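Ticket 1519: Prusta recipe planner, shopping list drops items
Status: Solved

Loving the new planner so far! I moved my whole collection over from Jideo in one evening, all 548 recipes, and the search is so quick. One snag: when I add a week of meals to the shopping list, only 435 recipes show up as available to pick. The rest open fine on their own page.

Tried so far: logged out and in, cleared the cache, switched from the phone to the laptop. Same number every time.

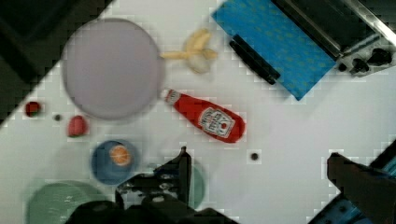 Where does the planner look for recipes when it builds the list? It reads only the ones with a serving size filled in, so anything imported with that box blank gets skipped.

Update, 10 minutes later: that was it! I filtered by "no servings", picked them all and set them to four. Every recipe is in the list now, even my lentil soup (so happy to see that one again). The bulk edit tool is wonderful, by the way. Could the import page mention the blank servings box? Closing this one, thanks so much!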